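Prindaner dealers' room: can two people share a half table?

Posted by Nele Groen, December 14, 2024

I've been offered a half table in the dealers' room at Prindaner and would like to split it with a friend. She sells badges and I sell prints and a few small plush tails. The application form only has space for one name. Does she need her own membership, and can we both be behind the table at once? I emailed the dealers' desk in October and had an automatic reply, nothing since.

Milan Jacobs

Yes, you can share. Put your name on the form as the main dealer and hers in the notes box as assistant. She does need a full membership, a day pass won't get her in during set-up. I shared with someone for 2 years and we paid one table fee between us. The fee goes on the main dealer's invoice, so agree beforehand who owes what.

Half tables get one chair. You can both be there, but one of you will be standing.

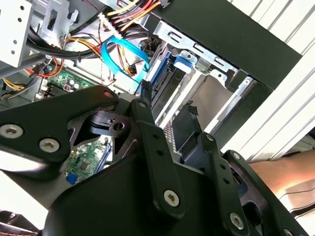
If you take cards, bring your own reader and a spare battery pack. Sockets are only along the back wall and they go to full tables first. Mains power has to be asked for on the form and can't be added on the day.

Also check the height limit for display stands. Mine was too tall and I had to take the top shelf off.

Amber Timmermans

Milan is right about the membership. The rule on assistants changed after the move to Vulusbridge though, and the name now has to be in before badges are printed. Don't leave it until you arrive. Try the desk again with your membership number in the subject line, they answered me in 5 days when I did that.

Lieven Verbruggen

never had a problem, just turn up early and ask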